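What Does a Lawyer Do?

Maybe you have seen a lawyer in a movie. The person stands up in a big room and says "Objection!" in a loud voice. Real lawyers do this sometimes, but most of their days are much quieter. They read, they write letters, and they listen to people.

Think of a town called Bretevton. A family there rents a house, and the roof has a hole. The owner does not want to repair it. The family goes to a lawyer and brings the paper they signed, which is called a contract. This one has 38 pages! The lawyer reads all of them and finds the rule about the roof. Then she writes to the owner.

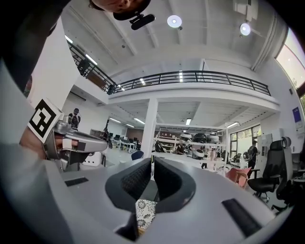

Alina Pîrvu asked us if the lawyer must tell everybody what the family said to her. No, she must not. What you say to your lawyer is a secret between you two, with only a few exceptions. Grown-ups call this "confidentiality."

If the letter does not help, the family can go to court. In the court there is a judge. The judge listens to the family's lawyer and also to the owner's lawyer, and after that decides.

Can children have a lawyer too? Yes. When a judge must decide where a child will live, in many places the child can get a lawyer of his or her own.

New words: contract, court, judge, confidentiality. Try to explain each one to somebody at home.

Text by Margareta Rusu, March 2024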